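Keep the Box (But Only the One)

Filed under: Drawers, closets and other regrets
Wivoditz Home Notes

I once counted 62 empty boxes in our hall closet. Three were for phones we had already traded in, and one had held a kettle that died before the warranty card was filled out. So we have rules now.

Keep the box for any phone you still use. It sells faster with its packaging, and it ships better in it too. When the phone goes, the box goes.

Write the purchase month on the bottom in pencil. "July" is plenty. Tuck the receipt under the tray, where you will forget it exists until you need it.

Before packing a phone up to sell:

Back it up, sign out of everything, then erase it. In that order, please.

Take out the SIM card. Yours is in there. It always is.

Wipe the back and the lenses with a dry microfiber cloth. Paper towels scratch, and so does the hem of your shirt.

Lay out all the pieces before you start putting things back. Molded paper trays usually fit one way, and people will lean on them for ten minutes before trying the other. 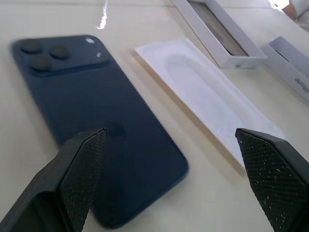 Phone, tray and open box, set out on the table before packing.

A paper tray with no plastic film can go in with the cardboard in most towns. If it got damp in the garage, let it dry flat first — or admit defeat and tear it up for the compost.

Small lidded boxes also make decent drawer dividers. You need four. You do not need 62.

Next: the cable bag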